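Household Tips > Small Jobs > Can a machine do it yet?

Quick one this month, I have jam on the stove. Over 50 of you wrote in asking the same thing. Should I wait for a robot or keep doing it myself. Short answer, keep doing it. Long answer, depends on the chore.

Floors. Yes, mostly. The round vacuums are fine on bare boards. Pick up cords and socks first. Fringe on a rug, tuck it under. Empty the bin every run or it just pushes crumbs into the corner by the fridge. Mine did 30 minutes last night and missed the same corner it always misses.

Windows. The suction kind, OK on big flat panes. Small panes, use a rag. Vinegar and water, old newspaper, done.

Dishes. You own a dishwasher, that's your robot. Loading it is still you. Forks up, knives down, don't nest the spoons.

Laundry. Washing and drying, solved before I was born. Folding, no. Saw a folding machine demo'd once, one T-shirt at a time and you had to clip each one on by hand. Faster to fold on the bed. Towels in thirds, then half. Fitted sheets, ball them up, life is short.

Ironing. No. Hang shirts in the bathroom while you shower.

Putting stuff away. Everybody's real question. Toys, fruit, mail, the junk on the desk. Sorting things into baskets sounds like nothing untill you think about what a hand does. Soft peach, hard ball, both round, different squeeze. The two-legged ones are being tried on exactly this, things on a table and baskets to put them in.
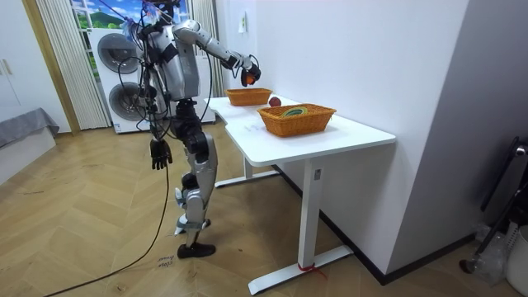 Genalyn Ignacio

One small orange ball in the hand, a red fruit still on the table, and look at all that cable. I would not want that trailing through my kitchen. Standing on one foot too, which is more than I can do.

So for now, baskets and you. Tips that work:

One basket per kind of thing, not per person.
Wide and low beats tall. You want to see the bottom.
Fruit by itself. Check underneath for soft ones.
Leave one basket empty for whatever turns up.
Ten minutes before bed, timer on, stop when it rings.

Reader Barış Ekinci asks about robot mowers. Flat lawn, sure. Slope, no idea, ask somebody with a slope.

Got a chore you handed off to a machine and it stuck? Write in, I'll do more of these in November. Jam's boiling, gotta go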